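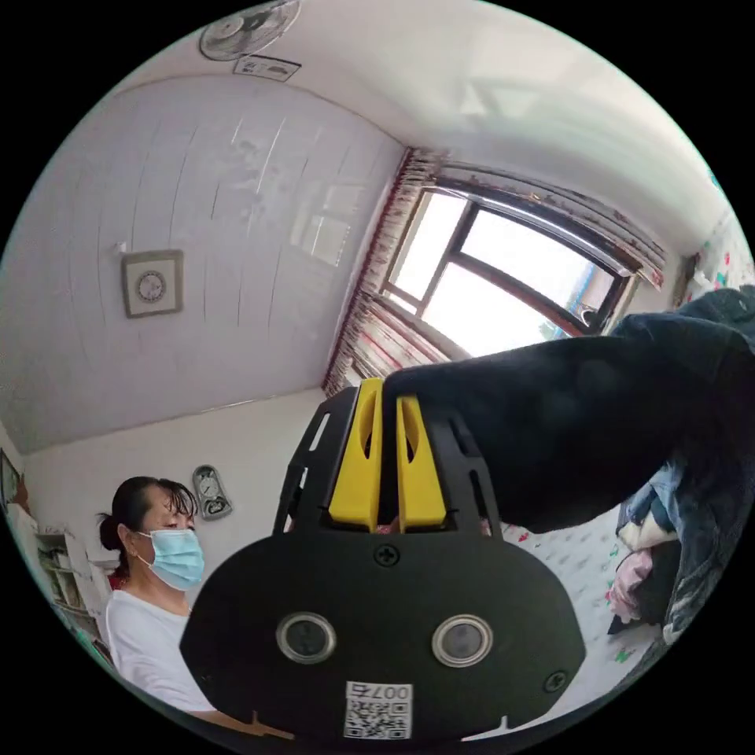 The Second Life of the Bedsheet

By the time a cotton sheet reaches the sorting tables at Brunar, it has usually been washed more often than anything else in the house. The elastic has gone on the fitted ones. The flat ones have a thin strip down the middle where people sleep, and good strong cloth along both sides.

That strip decides the price. Brunar is a small textile yard on the edge of a market town, and it buys used bedding by the pound from hotels, hospitals and thrift stores that can't sell it. In a normal week it takes in 245 bales. Most of the white hotel stock is cut into wiping rags. The printed household sheets go to a separate table, where sorters hold each one up to the window and look for light coming through the weave.

A sheet that passes can go back on a bed. A sheet that fails can still be split lengthwise and sewn again with the old edges in the middle. This is called sides-to-middle, and households did it for generations, up until new sheets got cheap enough to throw away. It leaves a flat seam down the center. People who grew up with the seam say they stopped noticing it after a night or two.

Skuvell, a repair shop two streets from the yard, started offering the job last winter. It charges $22 for a double, and the work takes less than an hour on a straight-stitch machine. The shop expected older customers. It got a lot of students, along with parents whose children refused to give up a certain print.

Prints matter more than the trade used to think. Plain white is easy to replace, so it gets replaced. A sheet with flowers on it is tied to a room and a few years of somebody's life, and its owner will pay to keep it going even when the cloth is only fair. Skuvell now keeps a drawer of printed scraps from Brunar for patching. Matches are rare. Most customers pick something in the same colors and leave it at that.

A few things make a sheet worth saving. Percale holds up better than sateen, which snags and pills along the fold. A cotton and polyester blend will outlast both, but it doesn't soften in the same way and the pills stay put. Thread count is a poor guide. Sorters at the yard say a plain 200 sheet with long fibers will beat many of the higher numbers on the store shelf, where thin yarns have been twisted together and counted twice.

Washing is where most of the damage happens. Hot water and too much detergent wear cotton down, and so does a dryer run long after the load is done. Bleach takes the strength out of the cloth well before it takes out the color. The repair shop tells customers to wash at warm, dry on the line when the weather allows, and keep three sets in turn.
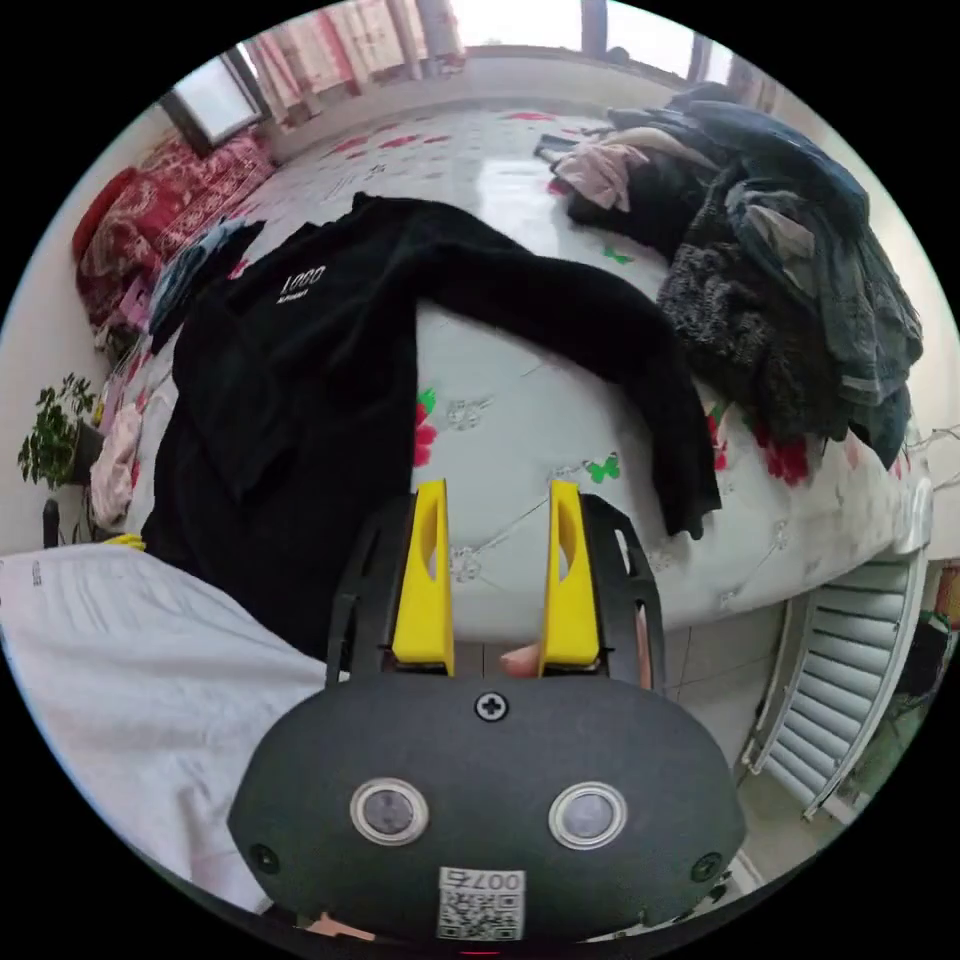 What Happens to the Rest

Cloth too weak for a bed still has buyers. Margaritis, a furniture maker, takes large flat pieces for dust covers and for the hidden layer under chair seats. Painters want drop cloths. Animal shelters take nearly anything clean, though most ask for flat sheets only, as elastic is a hazard for dogs that chew.

The last stop is Grinex, a mill that tears cotton back into fiber. Torn fiber is short, so it can't be spun into good yarn by itself. The mill blends it with 50 percent new cotton and sells the result for tea towels and canvas bags. Buttons, zippers and elastic have to come off first, and that is done by hand with a seam ripper.

Prices at the mill move every month. In February they were so low that Brunar stacked its worst bales under a tarp and waited. By spring the stack was gone, and the sorting tables were back to running on Saturday mornings.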